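Rondside Learning Pages
Computers and Robots
How Does a Robot Know What to Do Next?

A robot arm is a strong and careful machine, but it cannot do anything without software. Software is a set of instructions that a computer follows. At Rondside, the software that guides our robot arm is called Stumell. This page explains what Stumell does while the arm works with parts of desktop computers.

Finding the part

The first job is called perception. This word means making sense of what is around you. You use your eyes and your brain together to find a pencil on a messy desk. Stumell uses pictures from a small camera near the gripper, the part of the robot that works like a hand.

A picture means nothing to a computer at first. It is only a long list of numbers that stand for colors. Stumell was shown 400 practice pictures in which people had marked the important parts. By comparing them, it learned which patterns of color and shape usually belong to a hard drive, a cable or a metal edge. A hard drive is the part of a computer that stores files – your drawings and your homework, for example.

Making a plan

The second job is called planning. Stumell must choose a path for the arm through the air. It tests many paths inside the computer before the arm moves at all. If a path would make the gripper touch a cable or the side of the case, that path is thrown away. Each path that remains receives a score, and the shortest safe path wins.

Moving with care

The third job is called control. The plan says where the arm should go, and control keeps it there. Twelve times each second, Stumell compares the place where the gripper is with the place where it should be. If the two do not match, it sends a small correction to the motors. You do the same when you carry a full glass of water across a room.

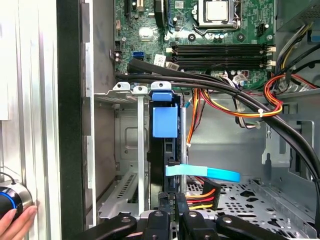
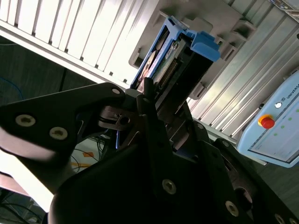
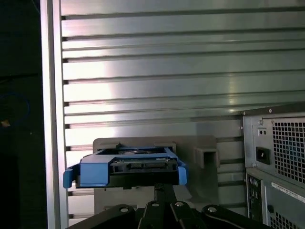
Words to know: a caddy is a holder for a hard drive.

When software makes a mistake

Software can be wrong. Shiny metal is difficult for Stumell, as a bright reflection may hide the edge of a part. For this reason the program also reports how sure it is. If it is not sure enough, the arm stops and waits for a person to help.

Every stop is saved in a second program called Jasama. Our engineers read these records, look at the camera pictures and decide what Stumell should practice next. The list now has 154 records.

Try it yourself

Ask a friend to close both eyes. Place a cup on a table and guide your friend's hand to it with spoken instructions only, such as "left" and "stop." Write down each instruction that you used. Your list is a simple program, and you may test it again with the cup in a new place.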